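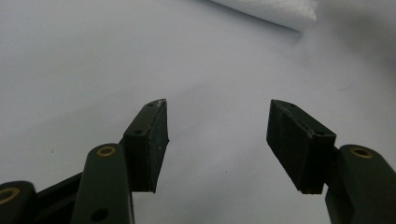

4.3 Loss of grip width during fabric trials

The fabric trials at the Flastadside site used the Starniveo hand-held gripper, which records the distance between its two fingers while an operator works by hand. Of 2,234 recorded attempts, 200 were removed from the training set after the logged width stopped changing while the fingers were still moving. The fault left no warning in the log. It was found only when the width values were compared with the video.

Two causes were identified. In most of the removed attempts, the width sensor had dropped its connection and the software repeated the last valid reading. In the rest, play in the linkage joints had let one finger lag behind the other, so that a single width value no longer described the position of both.

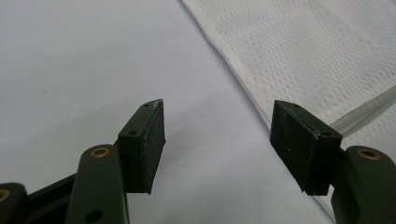 Figure 3. Gripper open over the tabletop, with white mesh fabric at upper right. Brass bushings are visible in the linkage.

A policy trained before the faulty attempts were removed often closed too late on thin material – an error consistent with the repeated readings. The Ferkodton controller accepted these commands as valid. Its limits cover force and speed, and neither was exceeded.

The recording software now marks any width value that repeats while the Yan tracker reports finger motion. Joint play is checked before each session. Attempts marked in this way are kept in a separate set and are excluded from the results in Section 5.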